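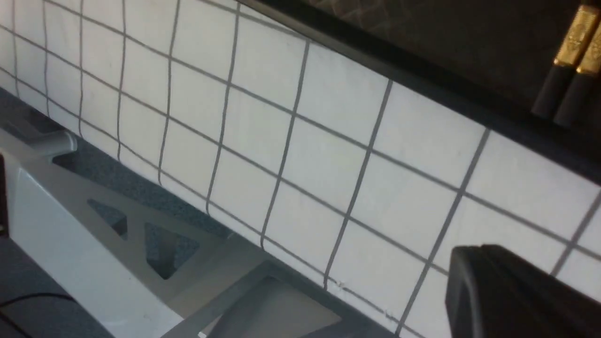
Why Do Squares Look Smaller Far Away?

Reading time: 1 minute

A grid is made of lines that cross. Look at one from a low angle and the near squares seem big. The far ones get small and crowd together. The squares did not change. Things farther from your eye take up less of your view.

Try it: draw a grid on white paper, lay it flat, and put your chin on the table.

We use cookies. OK

Comments

Marius Rusu: We did this with 16 squares. My son wants 1,000.

Skunard: Works with floor tiles too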